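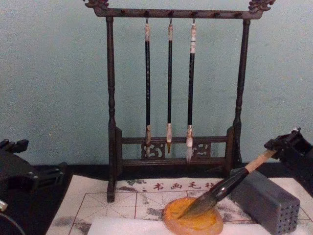
Brush rack with dragon heads, black table

About Jaidee

Jaidee is a small school of handwriting and brush writing. It was opened by Lamduan Thepsuriya in March, first with seven students who met in her kitchen on Sundays. Today we have 166 students in two places, Skumia Street and the upper floor of the Dirora building.

We teach adults and children from 8 years. A course has 16 lessons and one group is never bigger than ten persons, so the teacher can sit with everybody. You do not need to know any Chinese or Thai before you come. Paper and ink are included in the price, brushes you can borrow or buy from us.

Lamduan learned from her uncle, who painted shop signs, and she still likes big letters the most. The other two teachers were her students before. We speak English, Thai and a little Swedish with the parents.

Many people ask if left hand is a problem. It is not, please tell us when you register and we will give you a seat at the end of the table.

Once a year we make an exhibition together with the paper shop Skiltano. Every student can show one sheet, also the beginners.

The office is open Tuesday to Friday, 3 to 6 pm. If we do not answer the phone we are in class, please leave a message and speak slowly.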